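### 4.3 What the workshop build does and does not show

The claim we set out to test is the one usually made for builds of this sort: that a two-arm suturing rig can be put together in a shared workshop, by people with day jobs, and be good enough to learn from. We are less sure of this than we were in March. The Ongate build does place stitches. Whether it places them well enough, often enough, for the data to be worth having is a separate matter, and earlier write-ups (our own included) have tended to slide from one to the other.

The motion log for the build holds 1842 grasp attempts. Of these, 1169 were marked as good by the operator at the time. We would ask the reader not to lean on that figure. The mark was made by the same person who was driving the arms, with a foot pedal, in the middle of the task. When Mawar Mangundap went back over 200 of the attempts without seeing the original marks, she disagreed often enough that we have stopped quoting a success rate.

Much of the trouble lies in the short reach between the two instruments (Figure 3). One tip has to hold or guide while the other comes in to take over, and a small error in either wrist is spent at exactly this point. The Zalen controller reports joint angles from the motor side only, so slack in the cables never appears in the log. On paper the handover looks clean.

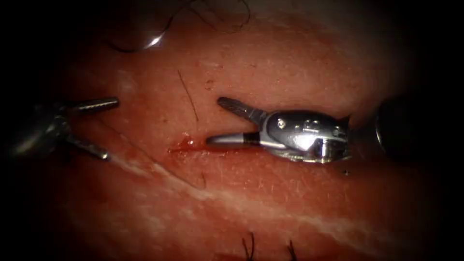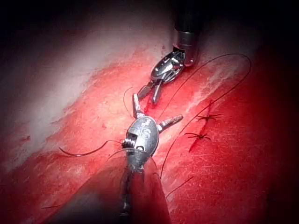
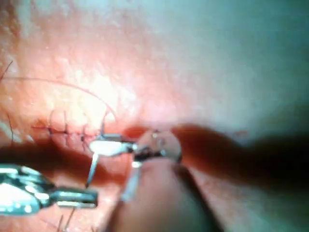
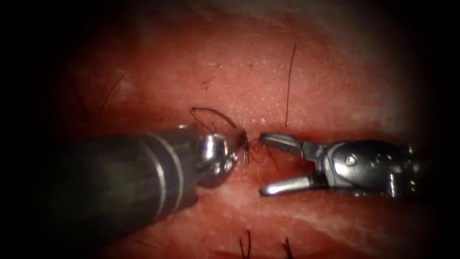

**Figure 3.** Instruments at work during suturing.

Cable slack was measured on the bench with the arms parked, then again after a day's use, and the second set of readings was worse for every joint we tried. We re-tensioned and carried on. A better-funded group would have replaced the cables, and we can't rule out that some of what we call control error is simply wear. The Petridis correction, which we fitted in software, made the traces smoother. It did not obviously make the handovers better - smooth traces are easy to get and easy to be fooled by.

We are also doubtful about the time saved. The build notes put assembly at some 80 hours, but this leaves out the evenings lost to a loose earth on the bench supply and the second go at the wrist mounts, which were first drilled from a drawing with two holes the wrong way round. Anyone planning to copy the Sesitz mount should check that drawing before cutting metal.

None of this means that the work should be left to hospitals and large labs. It does mean that operator marks should be kept apart from any later review, and that joint readings should be taken at the tool end where there is room for a sensor. Our log fails on both counts, and Section 5 uses only the part of it that was reviewed.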